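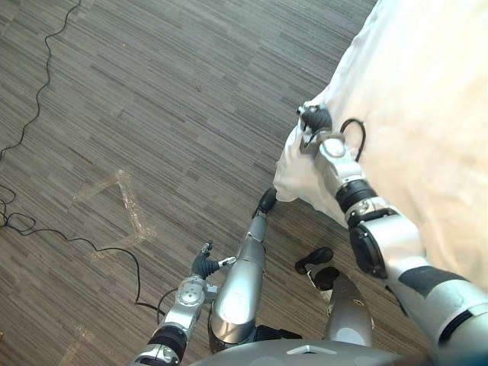 Gathered corner of white fabric over striped carpet.

Support > Period Care > Grustell Menstrual Cup > Section 2: First Use and Daily Care

Welcome to your first cycle with the Grustell! Most people get the hang of it by their second or third day, so give yourself some time and don't rush the first try.

2.1 Before first use

1. Wash your hands with mild, unscented soap.
2. Rinse the cup in cool water and check that the air holes under the rim are open.
3. Put the cup in a deep pot with plenty of water and boil it for 9 minutes. Keep it moving so it never rests on the bottom.
4. Let it cool on a clean towel.

CAUTION: Never leave the pot unattended. A cup that has boiled dry must be thrown away.

2.2 Putting it in

1. Wash your hands again.
2. Fold the cup. The C-fold is easiest for beginners, and the punch-down fold (a favorite here!) makes a smaller tip.
3. Sit, squat or raise one leg, whichever feels loosest.
4. Slide the folded cup in, aiming toward your lower back, and let it open.
5. Run a finger around the base. If you feel a dent, turn the cup gently until it pops round.

Note: Water helps a lot. Don't use silicone-based lubricant with a silicone cup.

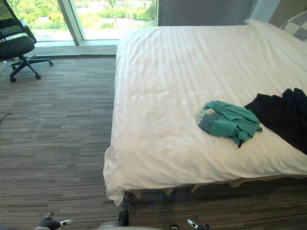
White duvet and pillow, with a checked cushion.

2.3 Taking it out

1. Empty the cup at least every 8 hours, more often on heavy days.
2. Pinch the base to break the seal. Don't pull on the stem alone.
3. Ease it down slowly, keeping it upright, and tip it into the toilet.
4. Rinse with cool water first, then warm water and soap, and put it back in.

WARNING: If you get a sudden fever, a rash, vomiting or dizziness, take the cup out and get medical help right away. If you have an IUD, talk to your doctor before using any cup.

2.4 Between periods

Boil the cup again, dry it fully and keep it in the cotton pouch. Please don't use an airtight box! Silicone needs air around it.

Grustell Support | Guide text: Elba Echeverría | Updated May 10, 2020 | Back to top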